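How to move an old 401(k) into an IRA without getting taxed on it

Did this in August, writing it down before I forget. Took 11 days start to finish. Most of that was waiting on mail.

My old plan was with Gralteo. Left the job years back, balance just sat there getting charged fees. New IRA is at Solberg. Swap in your own names.

Before you call anyone

Open the IRA first. Traditional if your 401(k) was pre-tax. Roth money goes to a Roth. I had a bit of both – $1,621 in the Roth side I didn't even know about – so I needed two accounts. Check your statement, it's usually split out near the back.

Get the account numbers and the exact wording the new place wants on the check. Mine was "Solberg FBO" and then my name. Write it down, you'll be reading it over the phone.

The call

Say "direct rollover." Say it twice. If they make the check out to you personally, the plan has to hold back 20% for taxes, and you get 60 days to put the whole amount in the IRA, including the 20% out of your own pocket. You do not want this.

Ask about a closing fee too. Mine was $107, not on the website anyplace. 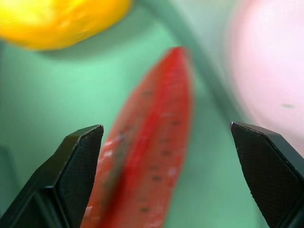 Eilidh Paterson wrote in to say her check showed up at the house even though she'd asked for a direct rollover, and she thought they'd botched it. They hadn't. It was made out to the new custodian for her benefit, so she just forwarded it.

Same thing happend to me. Read the "pay to" line before you panic. Don't deposit it at your bank. Make a copy, put your IRA number on it if they ask for that, send it with tracking.

After it lands

Log in and look. The money will probably be sitting in cash. You have to pick the investments yourself, mine sat 7 days before I noticed.

Tax time

You'll get a 1099-R. Code G in box 7 if it went direct. Still goes on your return, even with zero taxable – dont skip it. Form 5498 comes later from the IRA side, keep that with your records.

Outstanding 401(k) loan? Different mess. Call the plan before you move anything.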